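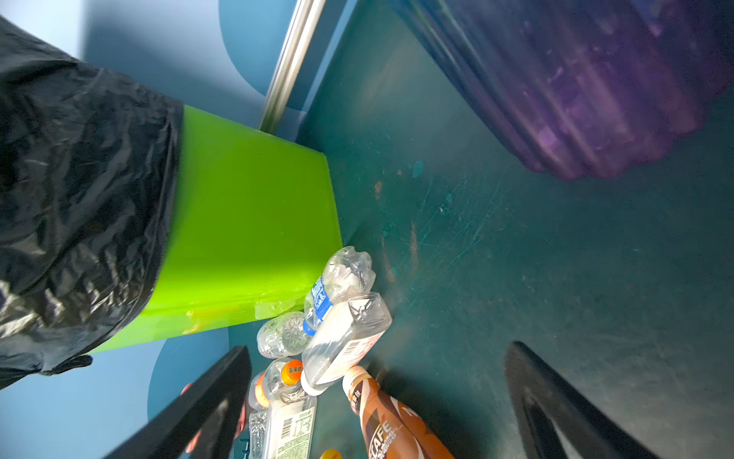
Wrist camera helps robot to pick bottles out of a pile

Last updated: 29/10/2018

Researchers at the Jultgate robotics laboratory have presented a method that lets a robot arm pick up used drink bottles from the floor and put them into a bin, using only the view of a small camera at its wrist. The method is called Curkulora. In the tests, which were done in September, the robot cleared the whole pile in most of the runs and did not need a second camera on the wall or ceiling.

Bottles are a well-known difficulty for this kind of machine. Clear plastic reflects the lamps of the room and at the same time shows whatever is behind it, so the edges of one bottle are easily mixed up with the edges of the next. A crushed bottle has no regular shape at all. Systems that measure depth often return a hole in the place where the bottle is, and the arm then closes its gripper on the air or pushes the pile apart.

Selina Baumgartner, who leads the project, decided two years ago to give up depth measurement for this task. "We had spent a long time on repairing the depth pictures," she said. "At one moment we asked ourselves what a person does. A person moves the head a little and looks again, and then it is clear which bottle is on top."

Curkulora follows the same idea. Before each grasp the arm makes a short movement to the side above the pile, and the programme compares the views that it collects on the way. Reflections travel over the plastic in a different manner from printed labels and caps, and the programme has learned to use this difference. It then chooses one bottle and a direction for the gripper. During the way down it continues to correct the direction until the fingers are closed.

To teach the programme, the team recorded 700 grasps in which a member of the laboratory guided the arm by hand controls. Most of this work was done by Zachary Beaudoin and Colton Landry, both doctoral students. They were asked to keep their mistakes in the collection. According to Beaudoin this was a hard rule to accept in the beginning, when he wanted to delete every grasp that looked clumsy. Later comparison showed that the programme trained with the clumsy grasps recovered better after a bottle had rolled away.

The students also varied the bottles. They used water, soft drink and coffee bottles, with and without labels, and some with liquid left inside. A bottle which is not empty behaves differently in the gripper: the liquid moves to one end when the arm turns, and the bottle can swing out of the fingers.
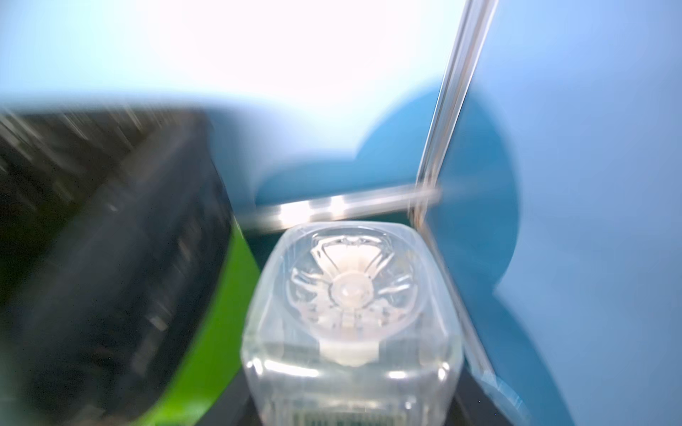

For such cases the arm is told to lift slowly at first. If the motors at the wrist feel that the weight is moving, the arm stops and waits for a short time before it goes on towards the bin. This makes the work slower. Baumgartner considers it a fair price, and she points out that a dropped bottle costs much more time than a pause.

In the September tests the team made 49 runs. Each run started with a new pile beside the bin and ended when the floor was clear or when the robot gave up. In four runs at least one bottle stayed on the floor. Two of these failures had the same reason: the bottle had rolled into the corner between the bin and the wall, where the fingers could not open wide enough. The other failures are still being studied, and the recordings will be published together with the article.

The older method of the laboratory, Stusex, was tested with the same kinds of bottles. It uses a fixed depth camera and needs a fresh calibration every time the bin is moved. The researchers write that Stusex remained faster when the bottles lay apart from each other, and that its results became clearly worse as soon as they were touching. Curkulora was slower with single bottles and lost little in the piles.

Maëlle Caron, who studies grasping at another laboratory and did not take part in the work, finds the result convincing within its limits. She would like to see the same tests under daylight. "In a laboratory the light is always the same in the morning and in the evening," she said. "A reflection from a window is moving with the clouds, and I am curious if the programme can still separate it from the plastic." She also notes that the bin was always of one type, with a wide opening, and that a narrow opening would ask for more exact placing.

The sorting company Grewal has shown interest in the method and will lend the team a place beside one of its belts during the winter. Normand Kowalchuk, technical manager of the company, says that the hand sorters take out bottles which still hold liquid before the press, and that this is the heaviest part of their shift. He does not expect that a robot arm will reach their speed soon. For the first trial the belt will be stopped while the arm is picking.

Before the move, the team wants to change the shape of the fingers so that they can reach into corners. Landry is preparing several versions, and the narrowest one will be tested first. The programme must be trained again for each shape, with new recordings, and the laboratory has not yet decided how many of them will be needed.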